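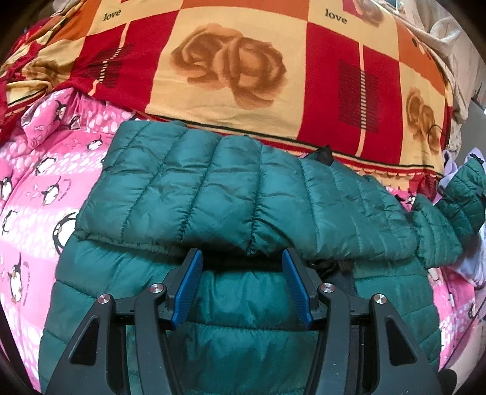 What is a puffer jacket?

A puffer jacket is a padded coat whose shell is stitched into sections, called baffles, with each section holding a share of the filling so that it can't all slide down to the hem.

Textiles > Outerwear > Quilted and padded > Puffer jacket

I've been writing the outerwear pages here for a while, and this is the one I get the most mail about, so I've let it grow a bit (sorry, Izzati, I know you asked for short entries!).

Construction

The shell is usually nylon or polyester, woven tight so the filling stays put. A glossy finish is common, and glossy nylon shows every wrinkle, which some people hate and I happen to love. The stitched seams can run across the body only, or across and up and down, so you get boxes in place of long tubes. Sleeves tend to have smaller sections than the body and taper toward the cuff. Most coats have a hanger loop at the back of the neck, and it's the first part to tear off, at least in my house.

Stitching that goes straight through both layers is called sewn-through. It's light and cheap to make, but there's hardly any filling along the seam, so you feel the wind there. Box-wall construction puts a little strip of fabric between the layers and keeps the loft more even. You can tell by pinching a seam: if the two sides meet flat, it's sewn-through.

Filling

Down is the fluffy underlayer from ducks and geese. It packs small, and it's miserable when soaked. Synthetic filling is polyester fiber of one kind or another, bulkier for the same warmth but much easier to live with. Suryani Lumenta, who ran the repair table at the Gullalgate market for years, told me she could tell them apart by squeezing a sleeve. I can't. I read the label.

Relation to quilts and blankets

A puffer and a bed quilt are cousins. Both are two skins with something soft in between and stitching to hold it there, and I treat them as one family when I'm sorting at home. 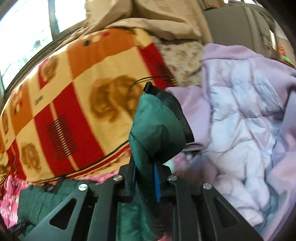
Anyway, the main difference is the shell. A quilt has a cotton or cotton-blend face as a rule, so it breathes and stays where you lay it, while nylon slithers. Stack a jacket on a blanket and the jacket ends up on the floor. I put the coats on the bottom of the pile now, or between two fleece throws, and they behave a lot better.

Folding

Zip it up first and lay it face down. Bring the sleeves in across the back, then fold the body up from the hem, pushing the air out with your forearm as you go. Alistair Ritchie rolls his from the hood down and swears by it. Rolling does save room in a duffel, but I find the roll springs open the minute I let go (I use a wide hair tie).

Storage

Short trips in a stuff sack are fine. For the summer, I'd leave puffers loose, on a hanger or in a big cotton bag, so the filling can keep its loft. Mine go away in May. I did try vacuum bags once and my old Beltberg coat came out looking like a place mat! It took a long, low tumble with 6 clean tennis balls before it looked like a coat again.

Washing

Follow the care label, close the zippers, and use a front loader if you can get at one. Drying takes forever. Keep stopping to break up the clumps by hand, especially under the arms.

See also: Quilted vest, Comforter, Baffle (sewing), Sleeping bag

Get new entries by email. Enter your address to join our newsletter. You can unsubscribe at any time.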